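3.2 Gripper and wrist camera

The arm was built in a shared workshop at Trorkent over 12 weekends, mostly from parts the members already had. We kept the budget for the hand under 200 dollars. The fingers are black cylinders with blunt, rounded ends – a flat pad would grip better, but it also catches on fabric. The wrist camera looks down past the housing, so one finger is in view during every reach (Figure 2). 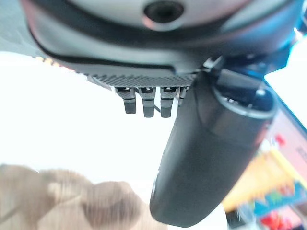
Figure 2. Wrist camera view during a reach, with the connector plugs under the housing and the finger over soft and brightly colored items.

Exposure was left fixed for all 500 reaches. Bright surfaces wash out at this setting and nearby items blur when the arm moves fast, so we slowed the last part of each reach to 20 mm per second. The connectors stay exposed for now. Bortolotti proposed a cover in June, but it would have to come off each time a motor is swapped – and in the first month that was often.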